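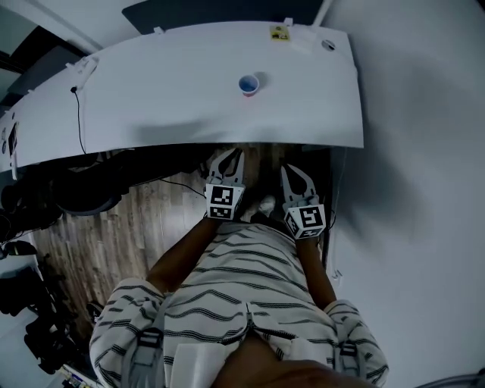 Page last changed: June 24, 2026

Search this blog
Type and press enter

I have been promising a proper post on teaching by hand since April, and every time I sat down to write it I ended up going back to the table to try one more thing. So it's a long one, and if you only came for the parts list you'll be disappointed, as I'm still not happy enough with the straps to recommend anything to anyone.

For anyone new: I spend my evenings (and too many of my lunch breaks) trying to get a small two-armed robot to do ordinary table chores. The project is called Wolde, for no better reason than that I liked the sound of it, and the arms live at Bradon, the shared workshop where I rent a corner. I started out the way I think most people do, with remote control. You sit in a chair, you hold a pair of controllers, you watch a screen, and the arms copy you. It works! I want to be fair to it, and I'll come back to it further down. But after a few weeks my shoulders were up around my ears, and every cup I picked up took so long that I could have drunk the coffee out of it first.

What I do these days is hold the grippers myself. The pair I use have pale gray curved fingers, pointed at the tips, sitting on a white cube covered in those blocky black-and-white marker patterns. The cameras read the patterns, the software works out where each hand is in the room, and later on the arms get asked to put their own fingers in the same places. There's a camera up at my head for the wide view. You strap everything on, you lean over the table, and you do the chore. That's the whole method, more or less, and the first time I tried it I laughed out loud at how quick it was compared with the controllers.

The chore this spring has been a paper cup. It's a small one, blue on the inside with a band of red near the bottom, from a sleeve of them I found in the workshop kitchen. I picked it because it's light and it squashes. A mug forgives you for gripping too hard and a paper cup absolutely doesn't, and I wanted something in front of me that would show up my bad habits right away. I have plenty.

The first of them is speed. When you know perfectly well how to pick up a cup, you just pick it up, and your hand does four or five small clever things on the way that you never notice. It slows down, it tilts, it feels for the side of the cup and then makes up its mind. With a gripper in your fist most of the feeling is gone, so you have to do all that with your eyes, and you have to do it slowly enough that the recording has something in it worth learning from. My early recordings were a blur followed by a cup on its side. I've settled into a rhythm that I can only describe as moving like somebody carrying soup down a hallway.

The second habit is reaching across myself. I'm right-handed, and if there's a cup anywhere on the table my right hand goes and gets it, even when the left one is sitting right beside it doing nothing. The robot learns that too, of course. I had a whole batch where the left arm just hung in the air like a shy guest at a party. So now I make myself alternate, and I put the cup down in different places: close to me, over toward the back, near the little round hole, wherever my hand doesn't expect it. I keep both grippers up the whole time, too, even when only one is working. It feels silly for the first few minutes and then it feels like knitting.

The third is a funny one and took me ages to spot. I turn my wrists in. It's comfortable, and it hides the markers from the cameras! You can do a lovely smooth pickup, the best you've done all evening, and then find that one hand has gone missing for half of it in the tracking. I've learned to keep the cubes turned outward, the way you'd carry a lantern if you wanted somebody else to see by it. It isn't natural, and my forearms let me know about it the next morning.

A word about straps, as I've had more email about straps than about anything else I have ever written. I wear a light gray one with two buckles, one on each shoulder. It went on badly for weeks. If it's too loose everything shifts when you lean forward, and leaning forward is most of the job, and if it's too tight you start breathing like you're climbing stairs. What fixed it for me was to do it up while already bent over the table in the working position, then stand up and see whether I could still stand it. I'd also say to wear a long-sleeved top, because buckles on a bare neck are no fun after the first hour.

Numbers, for those who like them. My target was 200 good recordings of the cup before I let the arms try it alone. I got there, though it took a lot longer than I'd planned, mostly on account of throwing things out. From the first evening I kept 29. I remember the figure because I'd been at it for hours and was feeling very pleased with myself until I went through them one by one with a sandwich. The trouble was nearly always at the end. I'd do the hard part nicely and then sort of fling the cup down and reach for the next go, and a robot that has been shown flinging will fling. These days I put the cup down, open the fingers, lift straight up, and wait for a slow breath before I stop the recording. That one breath did more for the results than any of the settings I'd been fiddling with.

And the results? Out of its first 100 or so tries - I lost track toward the end and had to go back to the logs, and a few shouldn't have counted in any case - it got the cup up and set it down again 86 times. I did a small dance. Then I moved the lamp and it got noticeably worse, and I sat down again. I'm told this is the normal order of events.

Now, remote control, as I said I'd be fair. There are 2 things it still does better for me, and I don't see that changing soon. One is that whatever you show the robot that way, you know the robot can do, given that it was the robot doing it. When I hold the grippers I can reach in from angles the arms simply can't manage, twisting my elbow out or leaning my whole back into it, and I don't find out until later, when the arm gets to that spot and stops dead. I lost most of a week to one pretty little sideways grab that was easy for me and impossible for it. The other is fixing mistakes. When the arm goes wrong in some particular way, I like to take over with the controllers right at that moment and steer it out of trouble, and those rescues make very good teaching material. So I've ended up doing the bulk of it by hand and then a short spell of remote driving on top, like salt.

A friend who works over at Brirness, where they do this on a much bigger scale than one table, told me they switch people out far more often than I'd have guessed. Tired hands make samey recordings, apparently, and after a certain point you're just adding more of the same. I tried it out by stopping when I got bored instead of when I got to the end of my list, and I think there's something in it. My late-evening cups are all picked up from the same side. Every last one of them!

The other advice I got from the same place was to leave some of the mess in. I'd been wiping the table down and lining everything up before each session as though company were coming, and all that did was teach the arms about a very tidy table. So the labels stay where they are, the clips stay along the far edge, the cable hangs where it hangs. I've started nudging the cup a bit crooked, too, or standing it where the shadow falls differently. I did have to get over my own feelings about it, being the sort of person who straightens pictures in other people's houses.

I've had a few people ask whether they need to know any programming to help with the showing part. No, not at all, and I think it may even help not to. The steadiest recordings I have came from someone in the pottery group down the hall, who had never touched any of this and who picked up the cup as if it had just come off the wheel. I asked for another ten and got a whole tray's worth. My own look rushed beside them, and I've been practicing that way of letting the hand arrive before it closes. It's harder than it sounds, especially with a strap across your back and your nose pointed at the tabletop.

Next up is stacking. The plan is for the left hand to steady one cup while the right lowers another into it, which means both hands busy at once and no more shy guest. I've done a few dry runs and the squashing is back with a vengeance, so I've ordered softer pads for the fingers from Civmont and am waiting for them to turn up. If they fit I'll write it up, and if they don't I'll probably write that up too, with more complaining. The comments are open again after the spam trouble, and if you've got a strap that you like, please do tell me which way round you wear it.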